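Grand rangement de juillet : la cuisine de la maison Cenmont

Galerie

Bienvenue dans notre galerie de juillet ! Cette fois, on vous emmène à la cuisine, la pièce où tout le monde finit toujours par se retrouver (et où tout finit toujours par s'entasser, il faut bien le dire). On s'y est mis un jeudi à 9 heures, fenêtres grandes ouvertes, café déjà servi, et quel plaisir de voir cette pièce reprendre des couleurs ! La maison date de 1780, les murs ne sont pas tous droits, mais la lumière du matin y est superbe.

Le programme de la journée

Les placards d'abord, puis la table, puis les petits déchets qui traînent partout après un goûter. Sorcha Morrison avait préparé une liste de 5 tâches collée sur le frigo, dans l'ordre où il fallait les faire. On l'a suivie presque jusqu'au bout, le tiroir à couverts attendra la prochaine fois.

Nos règles de tri, pour ceux qui nous les demandent souvent : on garde ce qui a servi dans l'année, on donne ce qui est en bon état, et les bocaux sans couvercle s'en vont. Pour les épices, on sent avant de décider. Un vieux paprika qui ne sent plus rien ne fera jamais un bon goulasch !

Côté minuteur, on travaille par tranches de 30 minutes, avec une vraie pause entre deux. C'est Sorcha qui a rapporté l'idée de son séjour à Nandusthorpe et on l'a adoptée tout de suite, surtout pour les pauses.

Les photos

1. La poubelle rouge

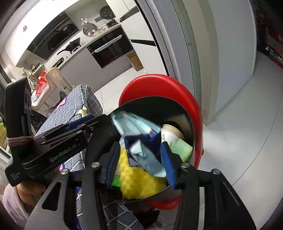 Une éponge jaune alvéolée, des emballages froissés, et un gobelet en carton à feuilles vertes déjà couché au fond. On adore ce rouge brillant, et la nappe à carreaux bleu marine et blancs juste à côté !

2. À venir : le cellier

Les photos du cellier arrivent avec la prochaine galerie. On y parlera étagères, confitures et étiquettes, et Sorcha nous montrera comment elle classe ses bocaux par saison. Si vous avez une bonne astuce pour ranger les couvercles de casseroles, écrivez-nous, on est preneurs !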